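Open day at Predomeck, Sun 11 May

The tour began at ten and took almost 500 visitors through in small groups. Our group watched table clearing with hand-held grippers - wrappers going over a bin, cartons still waiting on the cloth.
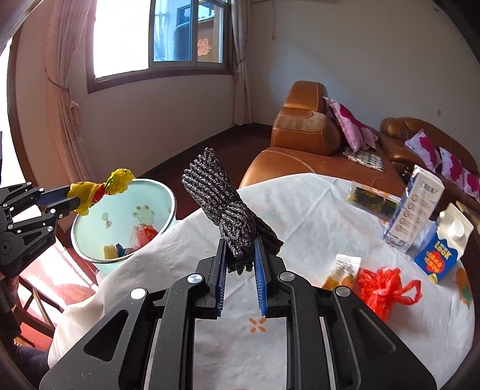 Maysoun Najjar asked how long a beginner needs before the recordings are any use. Two afternoons, she was told, and longer for soft items.

Parking was tight and the cafe closed early. The next open day is in December, with 52 places in the morning session.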